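Stone counter sealing, worth it or not?
3 min read

hawi_b
Getting quotes for the kitchen and the guy at Grikanier wants 200 extra to seal the counter before it goes in. Then again every 2 years. Is this a real thing or an upsell? We cook a lot, turmeric, red wine, oil, kids. Stone is a brown gray with veins. Leaning yes on the stone, no on the sealing.

fradeF
Real thing if it's real marble. Stuff soaks in. Drop some water on the sample, leave it 4 minutes, wipe. Dark spot left = needs sealer. No spot = keep your money.

sosina.w
Disagree w/ fradeF. Sealer does nothing for acid. Lemon will etch marble sealed or not. I paid for it at my old place and had dull rings by July anyway. Ask what the stone IS first, half the time the showroom calls everything marble.

fradeF
Nobody said acid. She asked about turmeric and oil. Stains and etching are two differnt problems.

ayana_y
Color matters more than people think. White shows everything. A veined gray-brown top hides most of it, crumbs too (good and bad lol). Something in this direction:

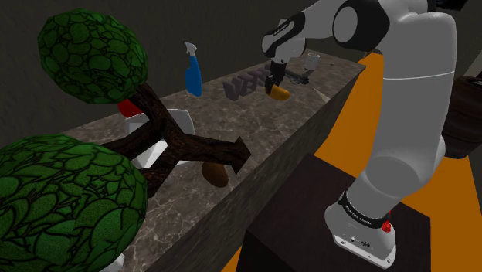
Gray-brown top, thin pale veins, darker front. Render.

Would go honed over polished if you cook. Etch marks don't jump out so much on honed. Also ask about the front piece, some places charge extra if you want it in a different stone, mine did.

hawi_b
Oh I like that darker front. Will ask. Water test tonight, they let me take a sample home.

bethel.a
Skip marble, get quartz. Done. Ours is from Stestarach, never sealed it, two teenagers, fine.

sosina.w
Quartz and hot pans though. Friend scorched hers right by the stove. Trivets forever.

bethel.a
trivets cost nothing

ayana_y
Please don't turn this into quartz vs marble again, there's a thread for that. Hawi, the daily stuff matters more than the sealer imo. Board for anything you cut. Wipe right away. Mild soap, no vinegar, and none of those lemon sprays. Root veg I rinse before it gets near the counter 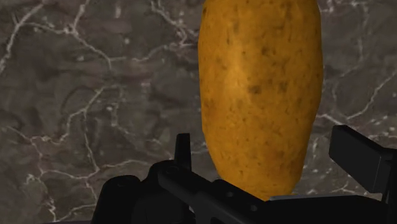
and that goes double for anything straight from the garden, grit will scratch a polished top over time. Same with dragging pots. Lift them.

fradeF
Agree on the grit. And the soap. You can seal it yourself btw, wipe on, wait, buff off. Bottle of Reltitz and an old t-shirt. No way is that a 200 job.

sosina.w
ok that part I agree with

hawi_b
Did the water test, 9pm. Dark spot, took a while to fade. So it does need it. Going to do it myself and tell them no. Still have to find out what the stone is, the label just says "natural"

sosina.w
of course it does

14 replies hidden
2000 views · 4 shares

Related threads
Quartz vs marble, the long one
Oil stain on island, baking soda paste didn't work
Undermount sink gap, who fixes it
Honed or polished for a small kitchen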